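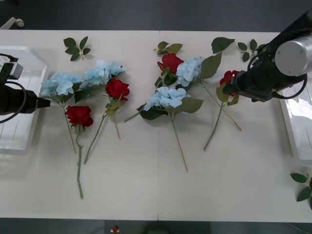
Minutes of the Safety Review Meeting, Udeck Handling Laboratory

Held 22 October 2021, Sutherland Room

Present: Ruth Valderrama (Chair), Flor Huamán (Cell Operations), representatives of Trivgate and the Zata project team

1. Minutes of the previous meeting
Approved without amendment.

2. Fault on the flower-sorting cell
F. Huamán reported that the right arm had failed to release a rose on command. The gripper remained closed and the arm began its next move towards the bin while the controller recorded the grip as open. The operator pressed the stop button and both arms halted. There was no injury. One stem was broken and a bin was pushed out of position.

The log showed 3,827 completed picks before the fault. The Trivgate representative considered the most likely cause to be a damaged signal cable at the wrist, but this had not been confirmed. The Chair asked that the minutes record it as unconfirmed.

3. Access to the table
It was noted that staff had been reaching across the table to straighten stems with the arms powered. The Chair stated that this was to cease at once. Flowers are to be laid out or moved only with both arms isolated.

4. Interim measures
Agreed that arm speed be held at 20 per cent until the cable has been replaced, and that the gripper be opened and closed 10 times under observation at the start of each shift. Cables are to be inspected every 2,000 picks.

5. Actions
Trivgate to supply a replacement cable and a written report on the fault.
F. Huamán to revise the operating instructions and circulate them to the Zata team.
R. Valderrama to decide on the return to full speed once the report has been received.

6. Next meeting
To be held in November, on a date to be set by the Chair.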